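Home Forums > Kitchens & Laundry > Dishwashers
Thread: Bowls in the top rack – which way do you face them?
467 views

plateau_pat
Small kitchen, big feelings! We finally have a dishwasher right beside the sink after years of hand washing, and I am having way too much fun loading it. White counter, white cabinets, yellow panel on the wall, and I can go from sink to rack without dripping across the floor. I love it.

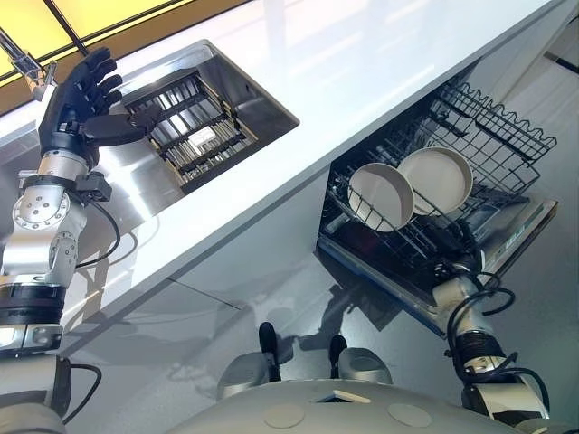 So my system is a quick scrape, then straight across into the rack while I'm still standing at the sink. Flat things are easy. Bowls are where I get stuck. Ours are the Flemen ones, thick and pretty deep, and if I stand them up straight they hold a puddle in the bottom curve. If I lay them face down I only get half as many in. What does everybody else do?

suds_and_sorrow
Ooh, my favorite topic. Lean them! Open side toward the middle of the machine and tipped down a bit, each one resting on the tine behind it. You lose a little room compared with standing them straight, but the water runs right off the rim. I've done it this way in two different houses and I'm never going back.

Enthorpe_Ed
Going to disagree with the above. Face down, always, top rack only. Leaning works for shallow bowls and pasta plates, but anything deep ends up touching its neighbor and you get that crusty oatmeal line where they met. I'd sooner run a second load.

suds_and_sorrow
A second load for oatmeal?? Ed, please. Skip every other tine and they don't touch.

Enthorpe_Ed
Then you've fit the same number I fit face down, and mine don't fall over when I slide the rack in.

suds_and_sorrow
OK, that is a fair point and I hate it.

gravyboat71
Depends on the rack, folks. My old Vovelano had tines so close together that a thick bowl wouldn't sit between them at all, so face down was the only choice. The one I have now has a wavier top rack and leaning works great. Pat, slide yours out empty and try one dirty bowl in a few spots before you fill it. Also spin the spray arm by hand before you start, it takes a second and saves a lot of grief.

plateau_pat
Great tip, gravyboat! I went and did just that after dinner and had a nice time playing with one bowl like it was a puzzle piece – my family thinks I've lost it. Toward the back, leaning, is the winner so far. The front corner was hopeless, the bowl slid every time I moved the rack.

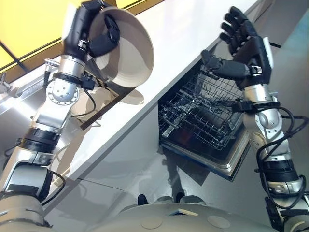 Do you need to rinse bowls before they go in?
Scrape them well and skip the rinse, unless it's egg or something that will dry like glue before you run the machine.

That's what my sister-in-law told me, and I've stuck to it since Wednesday with clean bowls every time. The hard part is keeping my hands off the faucet. I've rinsed things my whole life!

gravyboat71
Same here, it took me a month to quit. I still rinse if the load is going to sit overnight, though.

Enthorpe_Ed
Rinsing I can live with. Wooden spoons in the dishwasher, that's where I get loud.

sivakumar_kitchen
New here, hi all! We run 4 cereal bowls a morning, and I do half and half: the deep ones face down along the sides, the shallow ones leaning in the middle. Glasses go in whatever space is left. Everything dries fine if I crack the door when it's done.

plateau_pat
Half and half! Trying that tonight. Does the steam bother your counter edge when the door's cracked?

sivakumar_kitchen
I wait a bit first, then pull it open wide. No trouble with the edge so far.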